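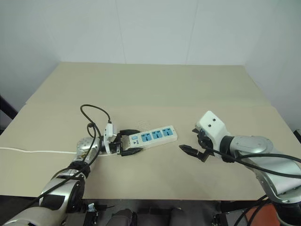
Strip with the three blue sockets, corner table, cord running off to the left.

Aug 3, 2018

Corner table, power strips, continued.

Started on the white three-socket strips today. Samina wants them sorted before the benches in the long room get rewired in October, and the corner table is the only surface big enough to lay one out flat with its cord. The two boards still don't line up. There's a step where they meet toward the back, small, but a strip laid across it rocks when you push a plug in. Keep everything on the front part.

Procedure I settled on, so Nuno can pick it up when I'm out:

Lay the strip flat, sockets up, switch end to the left. Cord goes straight out to the left and stays on the table as far as it will go. Read the print by the switch and copy the rating to the sheet. On some of the older ones the print is rubbed and you need the desk lamp at a low angle. Switch off, plug in the tester, switch on, go through the sockets starting from the switch end. Then bend the cord a little where it enters the body and watch whether the tester flickers. If it flickers once the strip goes in the scrap crate. Don't retest it hoping.

Tags: green goes on the cord a hand's width from the plug. Not on the body, they peel off there and leave glue.

Results so far. The Halleo strips all passed. Two of the Sowa ones failed at the cord entry, same spot on both, and I cut the plugs off so they can't wander back into use. One more Sowa has a stiff switch but tests fine. Gave it a yellow tag and put it on Gholamreza's shelf, he can decide. I would scrap it.

Insulation reading on the first Sowa failure was low enough that I did it again with the other meter. Same answer. Numbers are on the sheet.

Replacement stock: Mỹ got a quote from Clurden, 865 for the lot including the wall brackets. Nulletti was cheaper per strip but the cords are too short to reach the floor boxes from the far benches, and we are not chaining strips together again. Sebastian says the budget line for the room is 4,000 for the year and the lamps haven't come out of it yet, so check with him before ordering anything.

Still undecided: screw the strips to the back edge of the benches or leave them loose on top. Loose is handy for soldering, you pull the strip over to where you need it. It also means they end up under things. Gholamreza is for screws. Samina wants them loose on the two benches by the door and fixed everywhere else, and I think that's probably what we'll do. The keyhole slots on the Halleo ones take a 4 mm pan head. The Sowa ones have no slots at all so they'd need brackets.

Small stuff:
- green tags nearly out, there's another roll in the drawer with the heat shrink
- the desk lamp plug is itself cracked, swap it
- sheet is on the clipboard, not in the shared folder yet. Will type it up
- somebody has the short meter leads, please put them back

Next: the rest of the strips from the long room, then the cord reels. Reels have to be fully unwound before testing, so those get done on the floor in the hallway.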